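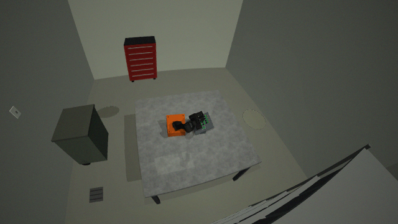 Uma sexta-feira de portas abertas na Nundix

Fui com expectativas baixas e um bloco de notas. A Nundix abre as portas uma vez por ano, em abril, e o convite prometia "a célula de trabalho que se ensina sozinha". Quem trabalhou em manutenção, como eu trabalhei 14 anos, aprende a ler estas frases com a mão na carteira.

As instalações ficam no parque Privelgate, ao fundo, depois da rotunda que ainda não tem placa. Dei duas voltas. À entrada entregaram-me um autocolante para pôr na camisola, um folheto dobrado em três e um café bastante bom. Éramos uns 20 na sala: muita gente de fábricas pequenas, dois ou três estudantes, um casal que me pareceu ter ido pelo café.

A primeira surpresa foi que a demonstração principal decorria num ecrã. O braço a sério, o Andeo, estava noutra sala e ficava para a segunda parte. Durante quase uma hora vimos uma bancada simulada dentro de uma sala simulada, vista de cima: uma mesa cinzenta, o braço preto montado sobre uma placa cor de laranja e, mesmo ao lado, uma caixa cinzenta-escura com umas marcas verdes ao meio, que era o objeto da conversa. Atrás da mesa puseram um armário de ferramentas vermelho, com gavetas e rodízios. Perguntei para que servia o armário. Responderam-me que dava contexto. Ninguém foi lá buscar uma chave, mas admito que fica bonito.

O que nos mostraram

A ideia, tal como a percebi, é a seguinte. Em vez de um técnico passar dias a ensinar ao braço cada movimento, a equipa monta a tarefa no Chowdary, que é o simulador deles, e deixa o programa tentar vezes sem conta. Muda-se a luz, roda-se um pouco a caixa, altera-se o atrito, e volta-se a tentar. O que sair de lá passa depois para a máquina verdadeira.

A tarefa do dia era levar a garra até à caixa, alinhar e pegar numa peça sem a empurrar. Parece pouca coisa. Quem já tentou alinhar uma garra com um encaixe apertado sabe que não é, e nisso dou-lhes razão: escolheram um problema honesto, daqueles que fazem parar linhas a sério.

No ecrã passaram uma série de 100 tentativas em acelerado. No fim apareceu um quadro com uma percentagem muito simpática, que não vou repetir aqui porque pedi a definição de sucesso e recebi duas diferentes. Segundo o engenheiro que apresentava, sucesso era a garra fechar no sítio certo. Segundo a colega dele, era a peça chegar ao destino. Entre uma coisa e outra cabe muita sucata.

Também quis saber quantas daquelas tentativas incluíam uma peça fora de tolerância. A resposta foi que o simulador permite isso. Tomei nota do verbo.

As minhas embirrações com as salas limpas

Já ando nisto há tempo suficiente para ter visto três ou quatro vagas de entusiasmo, e em todas havia uma bancada impecável. A do ecrã não tinha um cabo pousado, um pano, uma caneca, um parafuso perdido. O chão era liso, com pouco mais que uma mancha escura. A única desordem era a das sombras, muito bem feitas, por sinal.

Na oficina onde passei mais tempo, o maior inimigo do automatismo era a fita-cola. Alguém marcava uma posição com fita, a fita descolava, o sensor lia a ponta da fita, a máquina parava e lá ia eu às sete da manhã. Gostava de ver um simulador com fita-cola. Disse isto em voz alta, houve umas gargalhadas, e o apresentador garantiu que podiam modelar "elementos perturbadores". Acredito que possam. A questão é quem é que se lembra deles antes de eles acontecerem, e quanto custa essa lembrança ao cliente.

Outra embirração: a câmara. Vista do alto, com a mesa no meio e tudo em volta desimpedido, qualquer célula parece espaçosa. Eu queria saber onde fica a pessoa. Onde se põe o operador quando a peça cai para o lado errado? De que lado se chega à caixa com as duas mãos? No desenho mostrado não havia gente, e quando perguntei pela zona de acesso remeteram-me para a fase de projeto.

A segunda parte

Por volta das onze levaram-nos, em dois grupos, à sala do braço verdadeiro. O Andeo é mais pequeno do que eu imaginava e bastante silencioso. Fizeram quatro ciclos seguidos. Três correram bem. No outro, a garra tocou na borda do encaixe, hesitou, recuou, e o engenheiro carregou na pausa com uma rapidez que me disse mais do que o folheto inteiro — aquele dedo já lá tinha estado muitas vezes.

Gostei dele nesse momento, devo dizer. Não inventou desculpas. Explicou que o contacto é a parte mais difícil de simular, que o atrito real varia com a temperatura e com o desgaste e que ainda estão a afinar os valores. Foi a melhor explicação da manhã e durou dois minutos. Se tivessem começado por aí, eu tinha chegado à segunda parte com melhor vontade.

Perguntei se podiam repetir com a caixa um bocadinho desviada, um dedo para a esquerda. Olharam uns para os outros. A seguir disseram que sim, mas que era preciso recalibrar e que o outro grupo estava à espera. Ficou para a próxima. Eu próprio já dei esta resposta a visitas, portanto conheço-a bem.

Então vale a pena?

Depende de quem pergunta. Para quem tem uma série longa da mesma peça e alguém na casa que perceba de programação, parece-me que treinar primeiro no simulador poupa horas de máquina parada, e isso é dinheiro. Ver o erro no ecrã também sai mais barato do que vê-lo na garra. Até aqui estou convencido, e não estava quando entrei.

Para uma oficina com séries curtas, que muda de peça todas as semanas, continuo a não ver as contas. Pedi um valor de referência para uma instalação simples e disseram-me que cada caso é um caso. Pedi o tempo entre a encomenda e a primeira peça boa. Cada caso é um caso. Deixei o meu contacto para receberem uma pergunta por escrito e, à data em que publico isto, ainda não me responderam.

A quem for à próxima, deixo as perguntas que teria feito mais cedo: o que conta como sucesso, quantas falhas houve na máquina verdadeira no último mês e quem é que aparece quando aquilo para fora de horas. Peçam também para mexer na caixa. Insistam, mesmo que o outro grupo esteja à espera.

O estacionamento é gratuito e o café, repito, é bom. Levem casaco, que a sala do braço é fria. Se a Nundix responder aos meus dois pedidos, acrescento os números aqui em baixo.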